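How to clean and look after a wicker basket

Posted 3 Nov 2022 by Rawiri Kingi

Wicker baskets last a long time if they are kept clean and fairly dry. Most of the ones people throw out are only dusty. The steps on this page suit an open, shallow basket with no lid and no cloth lining, the sort used for bread, fruit or mail. Allow 3 hours, most of it drying time.

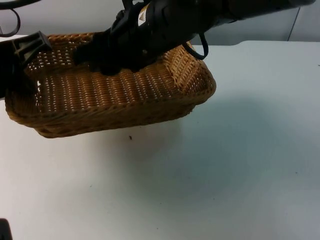
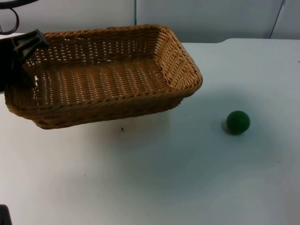

What you need

A vacuum with a soft brush head
A clean, dry paintbrush or an old toothbrush
Two cotton cloths
A bowl of lukewarm water
Mild dish soap
A towel

Step 1. Empty it and check it over

Turn the basket upside down over the sink and tap the base a few times. Crumbs sit in the gaps of the weave and most will drop out. Hold it up to a window and look through the floor. Any gap that doesn't let light through has something stuck in it. Check the rim for loose ends while you're there and fix those before you get anything damp (see below).

Step 2. Dry clean

Vacuum the inside first, then the outside, with the suction on low. Go along the strands, not across them. Use the paintbrush under the rim, where the vacuum won't reach. If you have no vacuum, the paintbrush will do the whole job but it takes longer.

Step 3. Wipe

Put a few drops of soap in the water. Wring the cloth out hard so it doesn't drip. Wipe a small area at a time and go over it straight away with the second cloth and plain water. Don't soak the basket. Some natural fibres cope with it, but glued joints and stained finishes may not, and paper-based weaves fall apart.

For sticky spots, use the toothbrush with a little of the soapy water. Sugar from fruit is the usual culprit and may need two goes.

Step 4. Dry

Pat it with the towel and stand it on its side somewhere airy, out of direct sun. Turn it over after an hour. If the shape has gone out a bit, push it back with your hands while the fibres are still damp and leave a couple of heavy books inside to hold the corners.

Loose ends

Dampen the end, wait a few minutes, then tuck it back under the nearest strand with a blunt knife. If it springs out again, use a dab of clear wood glue and hold it with a clothes peg overnight. Snip off anything too short to tuck.

Mould

Take the basket outside and brush it off. Wipe with equal parts white vinegar and water, then dry as in step 4. I did one this way in August and the smell was gone after 7 days on the verandah. Black spots that stay behind are a stain in the fibre and won't wipe out.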